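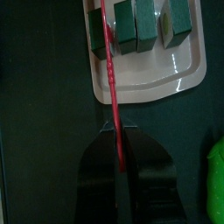

Four green blocks in a row on the tray, dark tabletop underneath.

2 min read

The blocks came out again at the Liem Street workshop, where we keep a shelf of sorting and stacking pieces for the Saturday table. The full Tremov box holds 70 pieces in several colors. For this page I stuck to the dark green ones and one tray.

Green is the hardest color to judge indoors. Pieces with the same finish look teal next to a window and almost black at the back of the room. In the first picture the third block has paler edges than you would expect on a new piece, and a little wear like that doesn't bother me. One of the others shows a beige side with a yellow-green oval on it.

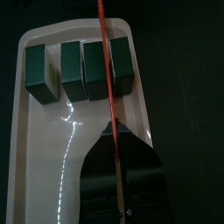
Boranetti, workshop notes and photos

The row again, with the tray running lengthwise. The block on the left stands a little apart and its side is nearly white, with a small lime-green spot. The second and third are close enough that only a thin seam shows between them.

A tray with a raised rim is worth having for any set like this one. Blocks stay put when someone bumps the table, and the whole thing can be carried back to the shelf in one trip. Ours wipes clean with a damp cloth — no soap, it leaves streaks on a glossy surface.

The next gallery will cover the Ruveo set, 50 pieces in a flat case. Those are smaller and have no print on the sides, so they'll get a lighter table. I hope to have it up before August.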